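We use cookies to improve your experience on this site. By continuing to browse you accept our cookie policy. Accept | Manage preferences

4. Collecting demonstrations

4.1 Setup

All demos were gathered in simulation. Real-arm data came later and is covered in Section 6. The simulator is Kevberg, stock physics, one arm with a parallel-jaw gripper, one table, one mug per episode. No clutter. We kept the room plain on purpose: white table, gray walls, even light. Figure 3 shows a moment in one episode, arm over the table with the fingers open and the mug tipped on its side.

The mug is a low-poly mesh. We tried a smooth one first. Contact solving on the curved wall was slow and the fingers chattered, so faceted it is. Handle is a squared loop, also easier on the solver. Same mesh in every episode, only pose changes.

Operators drove the gripper with a handheld controller through Tovow, our teleoperation layer. Position deltas on the stick, rotation on the grip, trigger for the fingers. Two operators, Salazar and Sarmiento. Both had done teleop before, neither had used this controller. Each got 30 minutes of free play before anything was recorded. Those sessions are thrown out.

4.2 Task

Pick up the mug, set it upright, let go. Start poses are sampled, not chosen: random yaw, random spot inside the reachable patch, and the mug is either standing, upside down or lying on its side. Lying down is the interesting one. The handle can end up pointing up, flat against the table, or anywhere between, and the right grasp is different for each. Handle up is the friendly case, the loop can be pinched from above. Handle flat on the table is the bad one. The operator usualy has to go for the rim, lift, and rotate the wrist a long way around.

An episode is a success if the mug is upright, the fingers are clear of it, and it stays put for 3 seconds after release. The check is automatic. Early on we let operators mark their own successes with a button press and they disagreed with each other too often on the wobbly ones, so the button now only ends the episode.

4.3 What gets stored

Joint angles, gripper width, commanded and actual hand pose, mug pose, one fixed camera view. The mug pose is stored for analysis only and the policy never gets it. Commands are logged before smoothing. This matters more than we expected; an earlier set logged them after the filter and the learned policy lagged badly at the moment of closing. We regenerated that set from scratch. Painful but worth it.

4.4 Filtering

We kept 436 episodes after filtering. Dropped: failed episodes, episodes where the physics blew up (mug through table, mug launched), and episodes with a pause longer than the cutoff. Pauses are a real problem. Operators stop to think, mostly right before commiting to a grasp, and the policy learns to stop there too. Then it sits over the mug forever. Trimming the pause out of the middle of a trajectory works if the arm is truly still, but small stick drift means it often isnt. Simpler to drop the whole episode.

We did not drop regrasps. If the first close slipped and the operator backed off and tried again, the episode stays as long as it ended well. Darkbridge, the baseline we compare to in Section 5, removes these. We think they are the most useful part of the data. A policy trained without them has no idea what to do after a miss, see the ablation.

4.5 Operator differences

Salazar approaches from high up and comes straight down. Sarmiento comes in low and sideways with the fingers already half closed. Both fine. Mixed together, less fine: with a plain regression loss the policy averages the two and drives the lower finger into the mug wall. Switching to the Cruzado action head, which can hold more than one mode, fixed most of this. We considered telling the operators to agree on one style and decided against it, as any larger collection will have the same spread and worse.

Fatigue also shows. Success rate falls off late in a sitting, and the drops are mostly on side-lying mugs. After the pilot we capped sittings at 40 episodes with a break after. Would shorten it further next time.

4.6 Known gaps

Handle-down poses are under-represented. They are harder, fail more, and failures get filtered, so the kept set leans toward easy starts even though the sampler is uniform. We reweight at training time, which helps a bit. Better would be to keep sampling hard poses until the kept counts match, and we have started doing that for the next release (TODO numbers in appendix).

Depth was hard for the operators. They worked from a flat screen and the shadow under the gripper was the main height cue. When we turned shadows off for speed, grasp misses went up right away, mostly fingers closing above the handle. Shadows back on. Rendering cost is small next to the cost of bad demos.
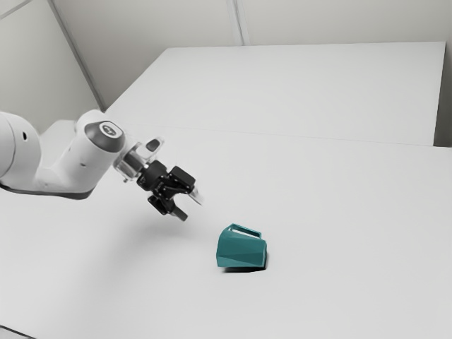 Figure 3. Simulated workspace during an episode, gripper open and empty above the mug.

One more gap is timing. Operators speed up as they learn, so early and late episodes of the same start pose can differ a lot in length. We resample to a fixed control rate but do not warp the trajectories to a common duration. Tried it, the contact phase got smeared and the fingers closed early. The policy in Section 5 is trained on the unwarped set.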